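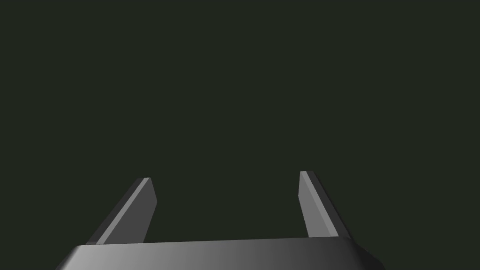 겨울에 빨래 실내건조하시는 분들 냄새 어떻게 잡으세요?

안녕하세요, 눈팅만 하다가 처음으로 질문 올려요. 지난 1월에 이사 와서 이 집에서 두 번째 겨울을 맞는데요, 작년에도 그랬고 올해도 빨래에서 쉰내가 너무 나요ㅠㅠ 베란다가 북향이라 해가 거의 안 들어오고 추워서 결국 작은방에 널거든요. 수건이 제일 심하고 그다음이 두꺼운 후드티예요. 널어놓을 때는 괜찮은데 다 마른 수건으로 얼굴 닦으면 물 닿는 순간 그 냄새가 확 올라와요. 아시는 분은 아실 거예요...

지금까지 해본 건 섬유유연제 바꾸기(Pratuvus 라벤더향 썼는데 향이랑 쉰내가 섞여서 더 이상해졌어요), 세제 더 넣기, 식초 넣기 정도예요. 식초는 처음 두어 번은 괜찮은 것 같더니 다시 돌아왔고요. 세탁기는 통돌이고 전에 살던 분이 두고 가신 거라 몇 년 됐는지는 몰라요. 통세척 버튼은 있는데 한 번도 안 눌러봤습니다.

제습기를 살까 싶다가도 방이 좁아서 둘 데가 애매하고, 건조기는 놓을 자리가 아예 없어요. 돈 크게 안 들이고 해볼 만한 거 있으면 알려주세요. 수건은 그냥 다 버리고 새로 사는 게 답일까요? 산 지 1년도 안 됐는데 아까워서요.

12월 4일 추가: 댓글로 물어보셔서 적어요. 세탁은 찬물로 하고요, 퇴근하고 늦게 돌려서 아침에 널 때도 있어요. 이게 문제일까요...?

답변 1
채택된 답변

추가글 보고 아 이거네 했어요ㅋㅋ 밤새 통에 두고 아침에 너는 거, 저도 몇 년을 그렇게 살았거든요. 젖은 채로 뭉쳐 있으면 그때 이미 냄새가 시작되니까 널고 나서 뭘 해도 소용이 없더라고요. 예약 기능 있으면 일어나는 시간에 끝나게 맞춰보세요. 이거 하나만 바꿔도 꽤 달라질 거예요.

그리고 통세척 꼭 하세요!! 한 번도 안 하셨으면 처음엔 좀 충격받으실 수도 있어요. 저희 집은 김 조각 같은 게 둥둥 떠서 뜰채로 건져냈어요. 과탄산소다를 따뜻한 물에 녹여서 넣고 통세척 돌린 다음에 헹굼을 한두 번 더 하시면 되는데, 세탁기 설명서에 써도 되는 세정제가 나와 있으니까 그건 먼저 확인하시고요. 끝나면 뚜껑 열어두세요. 먼지 거름망도 빼서 칫솔로 닦으시고요.

수건은 버리지 마세요. 1년도 안 된 거면 살릴 수 있어요. 저는 대야에 40도 좀 넘는 물 받아서 과탄산소다 풀고 한 시간쯤 담갔다가 그대로 세탁기에 넣어요. 고무장갑 끼시고 창문 꼭 열고 하세요. 색 진한 수건은 물 빠질 수 있으니 구석에 먼저 해보시고, 울이나 실크는 절대 같이 넣지 마세요. 제가 아끼던 니트를 그렇게 보냈습니다...

유연제는 수건에는 아예 빼세요. 물 흡수도 안 되고 마르는 것도 느려져요. 세제도 많이 넣는다고 좋은 게 아니라서 정량만 넣으시고요. 저는 마지막 헹굼에 구연산 조금 넣는데 이건 솔직히 효과가 있는지 잘 모르겠어요. 그냥 습관이에요.

널 때는 건조대를 방 한가운데 두고 한 칸씩 띄워서 너세요. 벽에 붙이면 벽지에 곰팡이 생겨요. 선풍기 하나 꺼내서 아래쪽에서 위로 약하게 틀어두면 제습기 없이도 훨씬 빨리 말라요. 후드티는 뒤집어서 모자가 등판에 안 붙게 거꾸로 매다시고요.

Sherif El Fassi

답변 2

제습기 사세요. 저는 Stuvero 중고로 샀는데 시끄럽긴 해도 수건은 자기 전에 널면 아침에 다 말라 있어요. 방문 닫고 돌려야 돼요. 물통 비우는 거 까먹으면 혼자 꺼져 있어서 그게 좀 짜증나요.

답변 3

저는 그냥 빨래방 가요ㅎㅎ 수건이랑 이불만 모아서 2주에 한 번이요. 집에서 빨아서 건조기만 돌리면 얼마 안 나와요. 동네마다 가격이 다르니까 한번 가보세요. 기다리는 동안 옆에서 커피 마시고 오면 딱 맞아요. 윗분 말씀하신 과탄산소다는 저는 귀찮아서 못 하겠던데 대단하시네요. 참, 건조기 돌릴 때 바지 끈 있는 건 꼭 묶어서 넣으세요. 저번에 다 엉켜서 푸느라 고생했어요.

질문자 댓글

답변 다들 너무 감사해요! 통세척부터 돌려봤는데 정말 뭐가 막 떠요;; 이걸로 계속 빨래를 했다니... 두 번 더 돌려야 할 것 같아요. 과탄산소다는 주문했고 수건은 주말에 담가보려고요. 선풍기는 창고 깊숙이 넣어놨는데 꺼내야겠네요. 혹시 흰 수건이랑 회색 수건 같이 담가도 되나요?

답변 1 작성자 댓글

따로 하세요~ 회색은 시간도 좀 짧게요. 담그는 동안 뚜껑은 꽉 닫지 마시고요, 가스가 차요. 남은 물도 통에 담아 보관하지 말고 그날 다 버리세요.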